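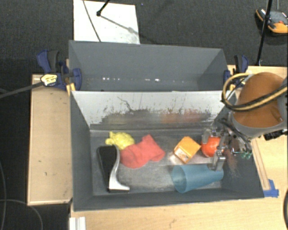
About Van Leeuwen

Van Leeuwen sorts, checks and repacks mixed household goods. Most of what reaches us is single items: goods that have come out of their original packaging, have been returned without paperwork, or were left over when a store or an office closed. We receive them in bins, identify each item, and send it on to resale, reuse or recycling.

The company was started by Wilma Hoekstra and Griet Prins in a unit of 16 square meters behind a furniture depot. The first contract was for desk supplies from an office clearance. Toys and kitchenware followed when the same customer closed a day care center. We now occupy two floors of the former Drindenska building and employ 11 people.

What we handle

Our intake is limited to items that one person can lift with one hand. In practice this means toys, small clothing and textiles, desk equipment, cups and other tableware, boxed small goods, balls and play food. We do not take furniture, appliances with a power cord, glass over 30 cm tall, medicines or anything perishable. Bins found to contain these are set aside and the sender is contacted the same day.

Customers often ask whether goods should be sorted before they are sent. They do not need to be. A bin may hold a soft toy, a stapler, a plastic cup and a T-shirt together, and the price per bin is the same. We ask only that liquids be emptied out and that batteries be removed where the compartment opens without a tool.

How a bin moves through the building

Each bin is weighed at the loading door and given a number. The number stays with the bin until the last item has left it. Bins are open-topped and stack only when empty. Full bins travel on carts, two to a shelf.

At the sorting station, the bin being worked on stands in front and a second bin stands behind it. Items are taken out one at a time. Textiles are usually removed early, as they tend to cover smaller objects and catch on sharp ones. Cups and other hollow items are checked inside before they go any further. A closed box is opened only if the label cannot be read or the seal is already broken.

Every item is then assigned to one of four streams:

Resale. The item is complete, clean and working.
Reuse. The item is usable but has cosmetic wear, or is missing packaging.
Material. The item is broken or incomplete and is separated by main material.
Hold. The item cannot be identified, or the customer has asked for it back.

Hold items are kept for six weeks on the shelves beside the office. After that they are offered to the customer once more and then moved to Reuse or Material.

Goods made of more than one material take the most time. A stapler with a plastic cover and a steel base is tested first. If it closes properly it goes to Resale or Reuse. If it does not, the two parts are separated at the bench and weighed into different containers. Plastic cups are sorted by resin code where one is molded into the base. Uncoded cups are kept apart and are not mixed with coded material.

Records

Item records are kept in Bimarard, our inventory software, which was written in-house by Jitendra Rana and is maintained by him. A record holds the bin number, item category, stream, weight and condition code. Customers receive a summary when a bin is closed. A full item list is available on request — please ask before the bin is opened, as it cannot be produced afterward for bins processed at summary level.

The category list currently has 1,173 entries. It is revised every October. Between revisions, new kinds of item are filed under the nearest existing category with a note. Suggestions from customers are welcome, particularly for toys, where our categories are still uneven. "Ball, small" and "play food, round" were separate entries for years with no rule for telling them apart. The present rule is that anything with a stem, leaf or printed food name is play food.

Bins and equipment

We supply the bins. The standard model is gray, rigid and without a lid, and comes from Stollar. Scuffs on the floor and walls of a bin do not affect its use. Bins are withdrawn when a wall is cracked, when the rim is bent far enough to prevent stacking, or when the base no longer sits flat. We have 2,000 in circulation, and we ask customers to return empty ones with the next delivery. Please do not put adhesive labels on the inside floor — they lift at the corners and small items stick to them.

People

Wilma Hoekstra manages contracts and pricing.
Griet Prins is responsible for the sorting floor and for training new staff.
Milan Declercq runs receiving and the loading door, and arranges collection.
Evelien Baert heads the bench, where items are tested, cleaned and taken apart.
Jitendra Rana looks after records and software.

Visits and deliveries

The loading door is open from 7:30 a.m. to 3:00 p.m. Deliveries of more than ten bins need to be booked with Milan Declercq in advance. Smaller deliveries can be made without an appointment, but the driver may have to wait while bins are weighed.

Visitors are welcome on the sorting floor by arrangement. Closed shoes are required. School groups are limited to 16 students and should allow an hour and a half, including the bench. Parking is at the rear of the building, on the canal side.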